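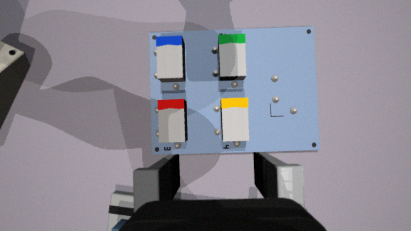

Slide 1. Blocks with colored ends on a pale blue board.

Open with the title, then go straight to scope. Twenty minutes, questions at the end.

Slide 2. The Brerkon fact fluency packs cover addition and subtraction within 20, grades 1 and 2. Each pack is a warm-up page, two practice pages and an exit slip. The talk deals with the exit slips only. Practice pages were not collected.

Slide 3. Data. We sent out 3,000 exit slips and got 2,462 back. Of those, 223 had no grade marked and were set aside. Say this before showing the chart.

Slide 4. Error types. Off-by-one answers on subtraction lead in both grades. Sign errors come second – mostly on the mixed page, where plus and minus alternate by row. Point to the row 4 example. Pause here.

Slide 5. Layout change. The Sunlow edition groups the signs in blocks of five before mixing them. Same problems, same font size. Do not claim a gain; the slips for this edition are not scored yet.

Slide 6. Timing. The teacher guide allows 60 seconds for the warm-up. Jerneck and Vieira classrooms both ran it untimed in January, so leave them out of any speed comparison.

Slide 7. Printing. Black and white is fine. Page 3 needs single-sided because students cut it.

Handouts are on the back table. Leave slide 3 up during questions.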